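Can a Machine Stock the Shelf Yet?
By Telma Domínguez

A store shelf looks easy to fill. For a machine, it is a set of hard problems. 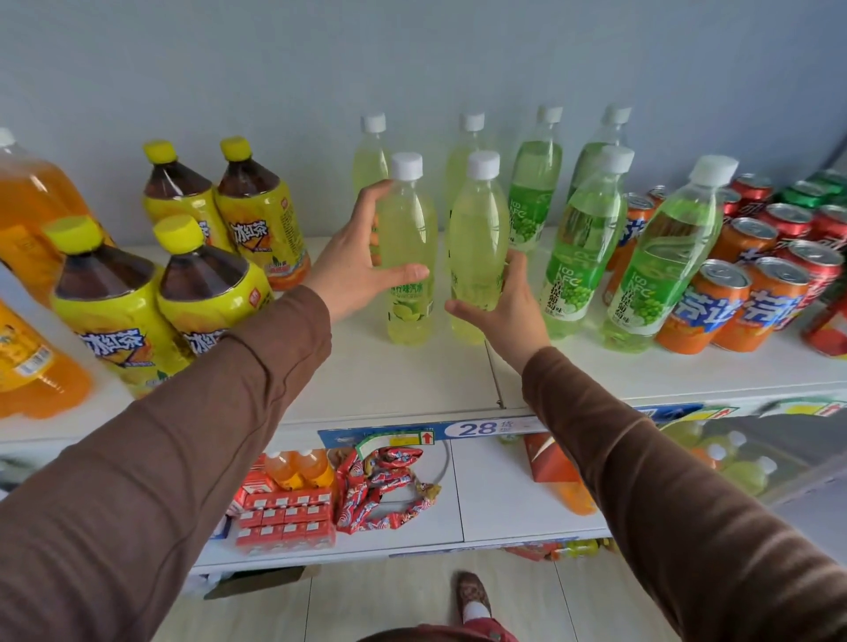 Reading time: 2 minutes

Start with gripping. A plastic bottle bends when it is squeezed. A can bends less, but its metal side is smooth. A hand can change its grip for each one. A machine has to work out how hard to press, and it has to do that every time.

The next problem is seeing. Clear plastic lets light through and also reflects it, so a camera may misjudge where the side of a bottle is. When bottles stand close together, the ones in front hide parts of the ones behind.
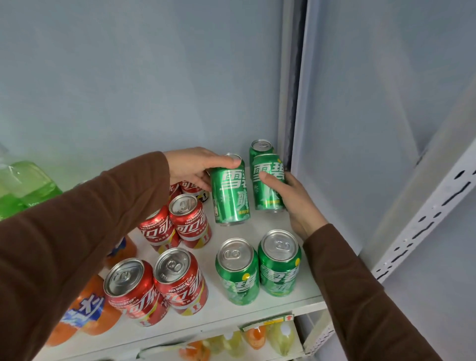

Then there is reach. An arm that goes into a cabinet must miss the shelf above, the door and every can already in place. Engineers call this motion planning. It means choosing a path before moving.

At Civar, a small test lab, a machine was given 107 cans to put on a shelf. It knocked over 4. Engineer Seraina Rüegg says that is too many for a busy store.
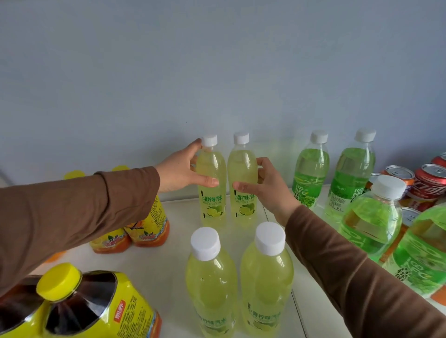
PRUVATHOLM, August

The lab's next test uses bottles of 2 sizes. So can machines do this chore? Partly. They do well when every item is the same and nothing has moved. Mixed shelves are still mostly a job for people.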